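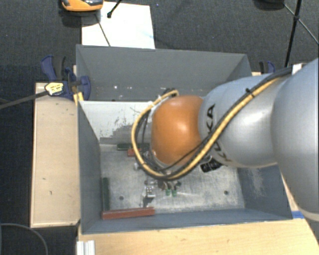 KUKA arm over the two-compartment test bin, with coloured bars in the front compartment.

Comparing Two Sets of Fingertips on the Bin Bench

This procedure applies to all users of the Storkham laboratory who wish to compare the Irkix fingertips with the Sheehan set.

1. Clamp the bin on both sides before the arm is enabled. Check that it does not shift when pushed by hand.

2. Tie the cables along the arm and leave a loop at the wrist. Turn the wrist slowly through its full range. If the loop pulls tight or catches the divider, stop and tie it again.

3. Place the bars in the front compartment. At least one should lie against a wall, as these are the hardest to grasp.

4. Run 300 attempts with the first set of fingertips. Record each dropped bar separately from each missed one.

5. Fit the second set, repeat step 2 and run the same number again.

Inspect the fingertips for wear after every session. The Fustcombe log sheet now holds 1,463 attempts, and new results should be added at the end. Questions about access to the bench should be sent to Dineo Adams.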